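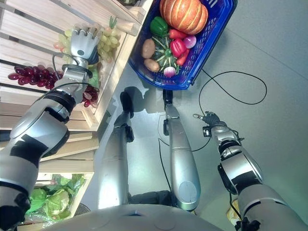
Humanoid Picker, Produce Cell: Safety Inspection After Cable Snag
Site: Hanham test floor
Unit: Stadus two-arm humanoid, both hands fitted
Inspected by: Bent Ladefoged
Date: 9/19/20
Reason for inspection: left wrist cable caught on a crate slat during shelf picking. Arm faulted and held. No injuries.

Results are marked OK, FIX or STOP. A STOP means the unit stays powered down until the item is signed off again. Comments are mine unless initialed otherwise, and yes, I got carried away with some of them. It's a great machine and I want it back at work!

1. BEFORE APPROACHING

1.1 E-stop pressed and confirmed at the console: OK
1.2 Unit supported before drive power is removed: OK
Took two of us. The legs lose their hold when the drives go off, so please don't try it alone.
1.3 Floor markings visible on all sides: FIX
The tape is worn through on the walkway side. New roll is in the Nikzad cabinet.
1.4 Fault log saved before restart: OK
Saved twice, in fact. Please keep doing this. The log is how we found the cause in one afternoon, and it's lovely to read: you can watch the wrist load climb, then the controller catch it and hold the arm right where it was.

2. LEFT ARM AND HAND

2.1 Shell and joint covers tight: OK
2.2 All fingers move freely by hand, power off: OK
Smooth as anything. I expected at least one bent finger joint and found none.
2.3 Wrist cable secured along forearm: STOP
This is the cause of the fault. The cable leaves the hand and makes a loop before it gets back to the forearm. When the arm reaches across the upper crates, that loop can drop behind a slat, and on pick 151 it did. The arm pulled against it until the load limit tripped.
2.4 Cable jacket undamaged: FIX
Scuffed near the connector, no wire showing. Replace it anyway while the clips are being changed.
2.5 Wrist load limit set correctly: FIX
Found at 80 percent of rated load. The setup sheet calls for 20 for soft produce. My best guess is that the value was never put back after the lifting trials in January. The limit did its job in the end, but it should have tripped much sooner. Please write your initials on the sheet when you change it.

3. RIGHT ARM AND HAND

3.1 Shell and joint covers tight: OK
3.2 All fingers move freely by hand, power off: OK
3.3 Arm cable secured: OK
Same clips as the left side, one position higher up. No slack at the elbow in any pose I tried. Copy this routing on the left!
3.4 Idle arm stays clear of legs and basket: OK
Checked in slow mode over 25 cycles. Very pleased with this one. Back in the early runs it used to wander.

4. LEGS AND FLOOR

4.1 Feet flat and foot pads attached: OK
4.2 Floor dry and clear of dropped items: FIX
One grape underfoot is plenty to make a foot slide, or one of ours. Sweep between runs, including under the bottom tier.
4.3 Cables on the floor routed away from feet: STOP
Not part of this fault, but it could easily be the next one. A cable lying in loops near the legs is a trip risk for the unit and for whoever is standing beside it. Run it straight back and cover it. If we can get the overhead reel from Womura, even better.
4.4 Shopping basket placed inside the marked square: OK
4.5 Nothing else stored within reach of either arm: OK

5. SHELVING

5.1 Crates fixed, no rocking: OK
5.2 Slats free of splinters and raised nails: FIX
One rough edge on the upper tier, right where the cable caught. Sanded the same day. Leave open until somebody else has run a glove along it.
5.3 Produce placed back from the front edge: OK
Bunches that hang over the slats bring the wrist down low, so push grapes back when restocking.

6. RESTART

6.1 Items 2.3 and 4.3 signed off by a second person: OPEN
6.2 Load limit read back from the controller, not from the sheet: OPEN
6.3 Slow-mode run, left arm only, upper tier, 25 picks: OPEN
Keep a hand on the e-stop for the whole run and watch the wrist. The fruit will look after itself.
6.4 Full-speed run, both arms: OPEN

General comment: the people on shift did everything right. They stopped, stayed outside the tape and called it in before touching anything. Thank you! Once the left cable is rerouted I'd love to see the slow run myself, so leave a note on the board with the time. New clips are in the top drawer under the console.

B. Ladefoged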